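13 de noviembre de 2018

¡Qué día! Llevo desde mayo peleándome con la política de agarre y hoy, por fin, la versión nueva ha empezado a portarse como yo soñaba. La idea es de Kibet y es sencillísima: en vez de decirle al brazo dónde va cada dedo, le enseñamos demostraciones completas del servicio del té y dejamos que aprenda también las pausas, los titubeos, las correcciones a medio camino. Tenemos 313 demostraciones grabadas. Shiela revisó las últimas anoche (y luego dice que la obsesiva soy yo).

Probamos primero con la tetera oscura, que es la que más me quita el sueño: la base se ensancha y los dedos tienden a resbalar hacia arriba.
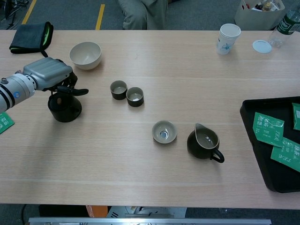 La mano negra sobre la tetera, con las tazas y la jarrita al lado.

Hicimos 10 intentos con la política vieja y 10 con la nueva, moviendo las piezas de sitio entre uno y otro. Con la vieja, lo de siempre. Con la nueva, el brazo se acercaba, dudaba un poquito y recolocaba los dedos antes de cerrar, ¡y eso no lo programó nadie! Wilfredo pegó un grito que se oyó en todo Grullside.

Falta ver si aguanta con las tazas pequeñas, que son otra historia. Mañana grabo 40 demostraciones más solo con ellas y le paso los registros a Teodoro. Ahora a dormir, si puedo.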